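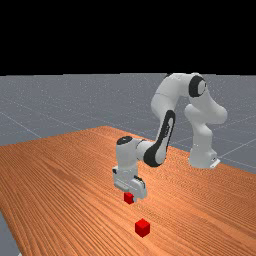 Hilft Musik beim Lernen? Projektbericht

26. November 2018, von Tomomi Fujimoto

In vielen Ratgebern steht, ruhige Musik verbessere das Gedächtnis. Wir haben das bezweifelt. 20 Mitschüler lernten je 10 Minuten Vokabeln, einmal mit Musik, einmal ohne. Der Unterschied war winzig - und bei so wenigen Leuten sagt er wenig.

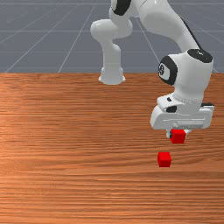 Abb. 2: Weißer Roboterarm über einer Tischplatte aus Holz (Simulation)

Offen bleibt, ob die Lautstärke eine Rolle spielt.

Kommentare

Itsuki Takagi: Welche Musik war das?

Toshiko Oda: Mit 200 Leuten würde ich es eher glauben.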